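Notes for the Stullport library talk, November 12, 2018

Slow down on the first page. I always rush the first page.

Hi everybody, thanks for coming out in the cold. I'm going to talk about sorting, and I mean the boring household kind: the junk drawer, the button jar, the box of cables you've moved through three apartments. I've been fascinated with this stuff since I was a kid, and I've finally found a room full of people who can't leave for forty minutes!

(Pause here. If they laugh, great. If not, keep going.)

So, the button jar. My grandmother left me a jar with 2283 buttons in it. I know the number because I counted them on a rainy weekend in June, at the kitchen table in Ovstead, with muffin tins all over the place. And I figured I'd sort them by color. Easy, right? Well, it fell apart in ten minutes. Is teal blue or green? What do you do with a white button that has a brown rim? I had one tin marked "other" and it filled up faster than any of the rest.

Then I tried size, then number of holes. Holes went really well, by the way. A button has two or four, or it has that little loop on the back, and you hardly ever argue with yourself about it. But I never once in my life went looking for a four-hole button. I go looking for a small blue one to fix a shirt.

Hold on that for a second. The easy way to sort and the useful way to find are two separate things, and most of our closets are set up for the first one.

Next slide. Ask the room: color or shape? Hands up for color. Hands up for shape. Let them bicker a little.

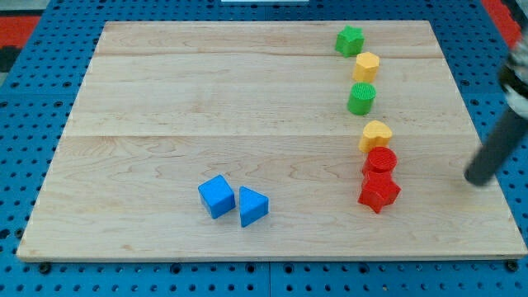
Slide 5: Color or shape? A green star, a yellow heart, and some neighbors.

When I tried this question out on the parents' group in Turkura, I had 41 answers on index cards and they were all over the map. A few people wrote "both," and I love those people, but you can't put one thing in two bins. (You can on a computer. Save that for the questions, somebody always brings it up.)

My favorite card said "whichever one my kid will put back." I think that's pretty wise. If you share a house, the system has to work for the person who cares least about it. My spice rack was alphabetical for years and I was the only one who ever kept it that way. Now it's baking stuff on the left, supper stuff on the right, and it stays put.

Okay, the cable box. Tell the Chaturvedi bin story if there's time. Short version: I bought the big Chaturvedi set, the one with all the little drawers, before I had sorted a single cable. Don't do that! I ended up with drawers I felt I had to fill, so I made up categories to fill them. I had a drawer for "short gray." Sort on the floor first, live with the piles overnight, and buy the bins last.

Also mention labels. I like masking tape and a marker for the first month or so. A nice printed label makes you stubborn, and you'll defend a bad category just to save the label.

Practical bit, read it straight off the page: pick one drawer this week. Dump it out. Write down the last few things you went hunting for in there and name your piles after those. Leave yourself one "other" pile, and if it gets to be the biggest pile, start over.

I brought 300 of the buttons with me, they're in the tins at the back. Grab a handful with whoever you're sitting next to and sort them any way you like, and then we'll go around and hear what you picked.

Check the clock before opening up for questions. The room has to be cleared by nine.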